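Praktikum Handhabungstechnik, Einheit 4
Störungen an Zweiarmzellen: Kabelführung und Wiederanlauf

Voraussetzung ist Einheit 3 (Koordinatensysteme, Greiferkalibrierung). Wer das Protokoll dazu noch nicht abgegeben hat, holt das bis Dienstag nach.

1. Der Vorfall

In der Zelle Dorgate lief eine Greifreihe mit 504 geplanten Zyklen. In Zyklus 249 blieb der linke Arm beim Anheben stehen. Die Steuerung meldete Fehler 3973, im Handbuch von Kanavo als »Schleppfehler Achse 4« geführt. Der Bediener quittierte und startete neu. Der Arm fuhr an, blieb nach einer kurzen Bewegung wieder stehen und meldete denselben Fehler. Erst nach dem dritten Versuch wurde die Zelle stromlos geschaltet und von Hand untersucht.

Befund: Das Greiferkabel hatte sich hinter dem Ellbogengelenk verhakt. Bei jeder Aufwärtsbewegung zog es sich fester. Am Stecker waren zwei Adern angerissen. Der Antrieb selbst war in Ordnung, ebenso die Regelparameter, die zwischen dem zweiten und dritten Versuch noch verändert worden waren. Diese Änderung musste später mühsam zurückgenommen werden, denn protokolliert war sie nicht.

2. Was ein Schleppfehler aussagt

Der Schleppfehler ist die Differenz zwischen Soll- und Istposition einer Achse. Überschreitet er den eingestellten Grenzwert, schaltet die Steuerung ab. Über die Ursache sagt die Meldung nichts. In Frage kommen:

Kollision mit einem Objekt oder mit dem Nachbararm
gespanntes oder eingeklemmtes Kabel
zu hohe Last am Greifer
zu steile Beschleunigungsrampe
Defekt an Motor, Getriebe oder Geber

Die ersten beiden lassen sich durch Hinsehen klären und werden deshalb zuerst geprüft. Parameter bleiben unangetastet, bis die Mechanik geprüft ist.

3. Kabelführung an kleinen Armen

Kabel an Tischarmen liegen meist außen. Sie brauchen so viel Länge, dass alle Achsen ihren Bereich ausfahren können — und jede zusätzliche Länge bildet eine Schlaufe, die irgendwo hängen bleiben kann. Hafþórsson unterscheidet in seinem Skript die freie Schlaufe, die geführte Schlaufe und das Schutzrohr. Für das Praktikum genügt diese Einteilung.

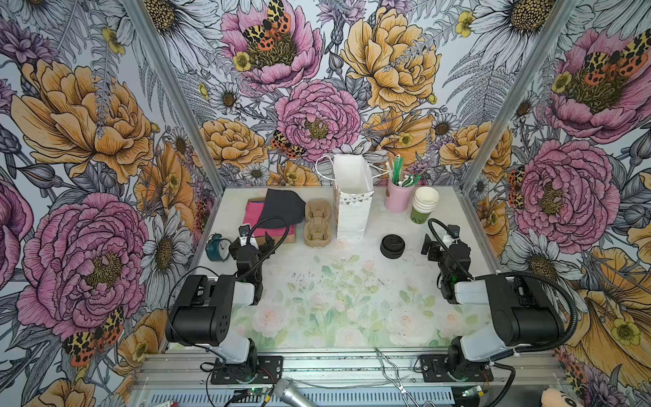
Gefährlich ist eine Schlaufe vor allem in den Stellungen, die beim Einrichten selten angefahren werden. Geprüft wird deshalb an den Grenzen des Arbeitsraums, mit reduzierter Geschwindigkeit und jeweils nur einem Arm. Am linken Arm steigt vom Greifer ein schwarzes Kabel in einer Schlaufe nach oben, über den rechten läuft eine dicke, gewellte Leitung. Beide sind auf dem ganzen Weg zu verfolgen, auch hinter dem Ellbogen. Objekte mit Henkeln wie die weiße Papiertüte kommen zur Kabelprüfung vom Tisch.

4. Vorgehen nach einem Stopp

Not-Halt betätigen, Fehlernummer und Zyklus notieren.
Stellung beider Arme skizzieren, bevor etwas bewegt wird.
Zelle freischalten. Achtung, ohne Haltebremse sinkt der Arm ab — vorher abstützen.
Kabel von der Basis bis zum Greifer abtasten, Stecker ansehen.
Einmal quittieren. Kommt derselbe Fehler wieder, bleibt die Zelle aus.

5. Aufgaben

a) Warum blieb der Fehler in Abschnitt 1 nach dem Quittieren bestehen? Zwei bis drei Sätze.
b) Skizzieren Sie für einen der beiden Arme den Kabelweg in zwei Grenzstellungen und markieren Sie mögliche Hakpunkte.
c) Der Grenzwert für den Schleppfehler wird verdoppelt. Welche Folgen hat das für das Kabel, welche für die Person an der Zelle?

Zur Vorbereitung: Ciller, Kapitel 4, ohne den Abschnitt über Industriesteckverbinder. Die Skizzen zu b) bitte auf Papier mitbringen.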